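Review: Plotell, a training kit for two-handed manipulation in simulation

I have used Plotell since the beginning of July, first at home and then in our small lab, and I think I can now write something fair about it. Plotell is a software package for teaching a two-armed humanoid in simulation. You record demonstrations, the package makes many varied copies of them, and from the copies it trains a policy. The method is described in a report by Weronika Marciniak and Rodel Ocampo, and the package is their code with a better installer and a manual.

The idea of the method is easy to explain. A person controls the simulated robot and does the task a small number of times. Plotell cuts each recording into pieces at the moments when a hand makes or loses contact with an object. Then it moves the object to a new place, bends the pieces so that they fit, and plays them again. If the replay ends with success, the copy is kept. If it fails, it is thrown away. Similar tools exist for one arm, but with two hands the cutting is harder, as the left hand and the right hand don't touch things at the same moment. The authors let each arm have its own cuts and put waiting points between them.

Installation took me one evening. The manual is good until the chapter on controllers, where two settings have names that differ from those in the program. I lost some hours on this. The viewer is quick and plain. I like that every task is one text file and that I can change the friction of an object without opening anything else.

For my test I chose the can stacking tasks, which are the most difficult in the standard set. I recorded 21 demonstrations by myself. It is tiring work, and my first ones were quite ugly. From these Plotell made 952 copies that passed its check, and the training ran through one night on our older workstation.

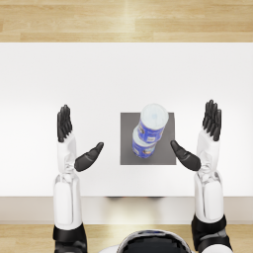

Plotell's can stack task, seen from the robot's own view, with the two hands on either side of the gray mat.

The results are more mixed than I expected from the report. I ran the trained policy 40 times for each version of the task. When the stack stood near the middle of the table, it was lifted and put down again in 33 of 40 trials. When I allowed the stack to start closer to the side of the table, the number fell to 19. Most of the failures looked alike. One hand arrived early, pushed the lower can, and the upper can slid before the second hand was there. I wrote to Weronika Marciniak about it and she answered kindly that the waiting points are placed by time and do not look at the distance between the hands. A change is planned.

I also trained a policy on my 21 recordings alone, without any copies. It managed six trials of 40 in the middle position. So the copying does help, and this is for me the main reason to recommend the package.

What I miss is some noise in the view. The table is perfectly white, the light is soft, and the cans always wear the same blue label. You can change the textures by hand, but there is no button that does it for the whole set of copies. A policy that has learned in such a clean place will, I suspect, have trouble in a real kitchen. I have not tried it on a real robot and I can't say anything about that.

The other weak point is the success check. It looks only at the last moment of the replay. Among my copies I found several where the stack was dragged along the table for a while and then stood correctly, and the check accepted them. I removed the ones I found and trained again, which gave two more successes in the side position. With so few trials it may be only luck.

I would give Plotell four points of five for research and teaching, and three if you need something to put directly on a machine. Please read the report before you buy the support plan, because many questions are answered there.

Teodor Kubiak

Comments (3)

Felicja Sadowski
Thank you for giving the number without copies also. Did you use the same training length for both policies?

Teodor Kubiak
Yes, the same number of steps. I didn't try a shorter one for the small set, and maybe I should.

Roman Kwiatkowski
We had the same problem with the early hand. Making the waiting points longer helped a little, but then the motion gets very slow. I can send you our task file if you want it.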